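Notebook 31, packing
Friday, Trolholm booth

Carried on with the suitcase layouts for the Vuditz packing guide. Goal for the day was to settle where the towels go and whether the small items ride on top of them or beside them. Lolter wants the text for the towel page first, so shoes and toiletries can wait.

Started with the case closed. Ran the zipper all the way and back a few times to find where it drags. It drags at the corners, as it did last month, and holding the shell down next to the pull helps. Wrote that into the draft as one line.

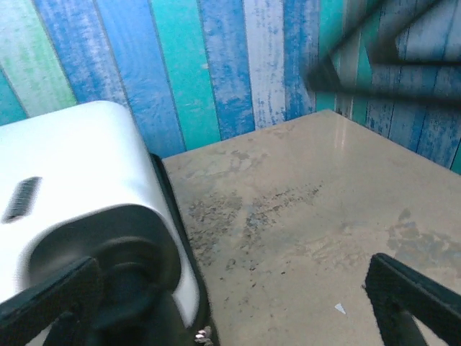
Towel folding comes before anything else, and it needs a flat surface. Fold in half lengthwise, in half again, then bring the ends in until the bundle is a bit narrower than the case. I have been folding straight on the table, and that has to stop. The dark flecks and smudges across the middle of the top are right where a towel gets spread out, and pale ones will pick that up. Tried to think what we have that would go under them. An old sheet would do. Adding to the list at the end.

Time from unfolded towels to closed case: 10 minutes on the first go, with a lot of refolding. I don't put much weight on that. The fold was new to me and I stopped to write between steps.

Notes on opening. Lay the case down fully before touching the zipper. Handle end toward you or away, it makes little difference, but pick one and keep to it or the layout drawing is backward half the time. I lost a good part of the morning to a drawing that was backward.

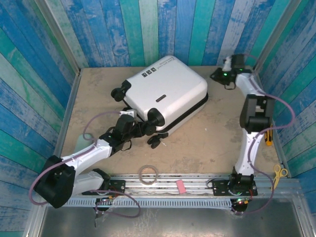

The same goes for the lid. If the case is close enough to a wall, the lid can lean on it and stays out of the way. In the middle of a bed it flops over and pulls the lining with it. The guide should say to put the case near a headboard or wall. I would move this up to page one.

Rolling versus folding: tried both with the thicker towel. Rolled, it takes up the depth and leaves odd gaps at both ends. Folded, it lies flat and other things can sit on it. Going with folded. For thin hand towels rolling is fine and they can fill the gaps.

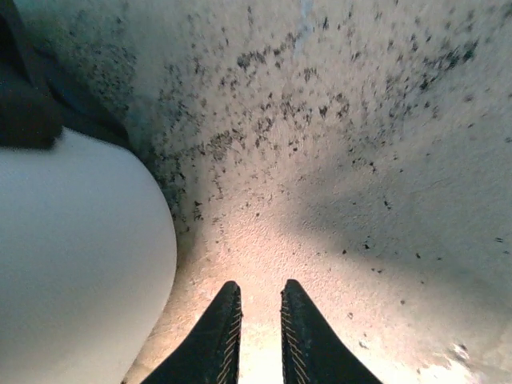

Ntuli wrote back on the draft that most readers will have one towel at most, and that the page should cover a sweater or a blanket with the same fold. Fair point. Changed the heading from "Towels" to "Bulky flat things" and kept the steps as they were. Have not tried it with a blanket.

Layout as it stands: folded bulky items along the bottom, small items last, into whatever space is left along the sides.

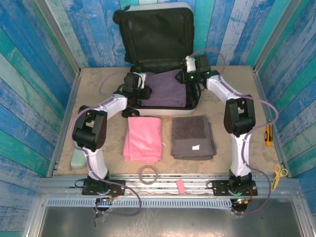

Suitcase open at the back of the table, towels folded, small items on the table.

To do:
- sheet for the tabletop
- redraw the layout with the handle end marked
- try the fold with a blanket and a sweater
- ask Vuditz if the zipper line stays on the towel page or moves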